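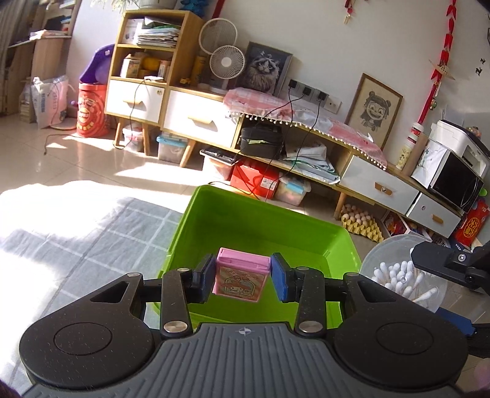
Build gallery: the hand-held gripper, home sessions

I've been putting this gripper together since November, and I'm posting the gallery mostly to argue with the people who told me it would be easy. The plans came from Weidong Hou, who calls the design Jallness and says anybody with a free weekend can build one. It took me more than 30 evenings. Part of that is on me. A good deal of it is a parts list that gives two different lengths for the same arm.

What you get at the end is a pair of fingers on linkage arms that you carry around by hand. You pick things up with it, the session is recorded, and later a robot arm is supposed to learn from what you did. That last step is where I have my doubts. Deming Lu has trained on 200 of my pickups so far and the arm at his place still pushes a small box across the table more often than it lifts one. He wants more data. Everybody in this hobby always wants more data.

The build itself I'm fairly happy with. The rivets were a pain (buy spares), and I went through two sets of finger pads before settling on one black and one blue. Hou's notes claim the color of the pads makes no difference to training. Maybe so, but I haven't seen him test it. The pads I bought from Stuvard were too slick for my taste and went back in the drawer.

I work in the living room over a green bin on the rug, with ordinary household stuff and toys. Boxes are the easy case and I don't think they prove much. Anything with two flat sides will sit between two flat pads, and the Drestum forum is full of people showing off exactly that. I'd like to see more of them try something with bumps.

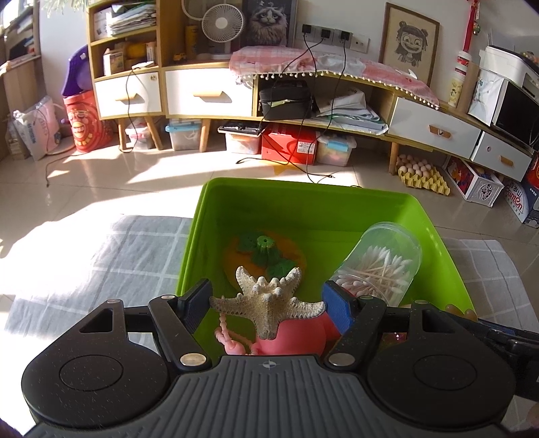 Dried starfish between the pads, one arm pointing up. Orange pumpkin toy and the jar of cotton swabs in the bin.

Knobby shapes like that one are what I want more of in the set. Lu thinks they're a distraction and that I should do 414 boxes first, a number he got from some spreadsheet of his. We'll see. I'm going to keep mixing things up until the arm does something that convinces me either way.

Still on the list: a stiffer spring, and a corrected parts list, which I've asked Hou for twice.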